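Zendow opens suturing practice room to regional surgical trainees this July

Media release, for immediate use

I've been stitching things for most of my working life, and I still get a bit excited when a fresh practice bench is set up and the lights come on. So I'm chuffed to be the one writing this. From July, the Zendow skills room in Hendia will be open to surgical trainees from outside the city, with bench time, thread and needles all supplied, and no fee for the first 2 sessions.

I'm Bheki Sibiya and I look after the teaching program. We've been running the room for our own trainees for a while now, and the logbook shows 2411 bench hours so far (I added it up twice over a cuppa). Most of those hours went on the very plain business of picking up a thread, keeping hold of it and putting it where you want it.

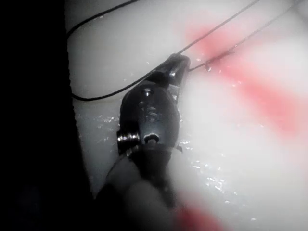
People expect the knot to be the hard part. Ask any of our trainees and they'll tell you it's the slack! A long tail of suture has its own ideas about where it would like to lie, and you can lose a good few minutes chasing a loop back across the tissue. We spend the whole first evening on that, just thread, before anyone is marked on a single stitch.

Then we get on to the needle. How you hold it, which way the curve is facing, how far along from the tip you grab it. I'm fussy about this and I make no apology. When we put a call out for places earlier in the year, 127 trainees wrote back, and a fair whack of them asked for more needle handling and less lecture. Fine by me. The slides have been cut right back. 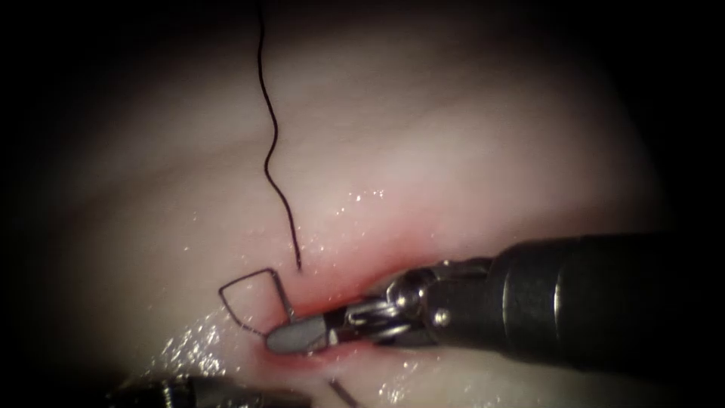

The new program has been put together with Zwane, who are looking after bookings and travel, and Flarari, who are covering consumables for the first intake. I'd like to thank both of them, and especially the Zwane crew for sorting out the parking, a saga I won't go into. There are 373 bench sessions on the calendar, mornings and evenings, and a good chunk of the evening ones are being held for people driving in from the country.

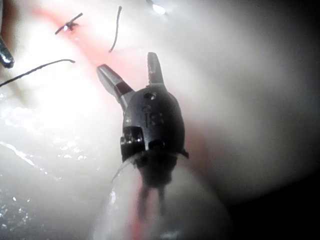
Open jaws over the tissue surface in the Hendia skills room.

You don't need to bring anything except closed shoes and something to tie your hair back with. Tea and biscuits are in the kitchenette down the hall. If you've never sutured before, come along to a 6 pm session, as those run a little slower and I'm usually there myself, happy to sit beside you and talk you through it.

Bookings are through Zwane. Supervisors wanting to enrol a group should contact the Zendow teaching office in Hendia and ask for me by name.

Media contact: Bheki Sibiya, Zendow teaching program, Hendia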